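Reading time: 1 min
Print | E-mail this message

From: Karim Masri
To: Clillora list
Sun 23 November
Subject: Re: Can they tidy a shelf yet?

Drahomíra Trnka wrote:
> Folding towels I'll believe when I see it at my house.
> Has anyone got a machine to put small stuff away,
> in a cabinet, without a person standing by?

Not yet, Drahomíra, but I'm more hopeful than I was in March! We've been doing the tidying by hand, with grippers, so the Fevska arm has something to learn from. Our goal is 4,000 runs. Pens are the fun part (thin, and they roll), and you find out fast how much your fingers do for you.

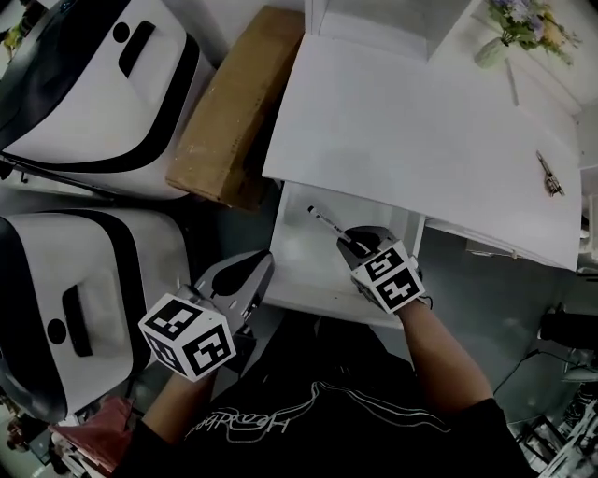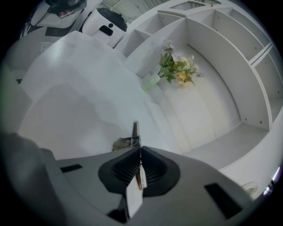
A marker in the right-hand gripper, first picture; the flowers and shelves from a gripper's side, second.

The arm itself got the pen into the cubby on 2 tries out of 30 last week. I cheered both times, loud enough to bother people down the hall. Scissors are still hopeless, and I wouldn't let it near a glass vase for a while.

Has anybody tried softer tips? The Brøndum ones look good, but I'd like to hear from someone who has used them for 3 months or so.

Karim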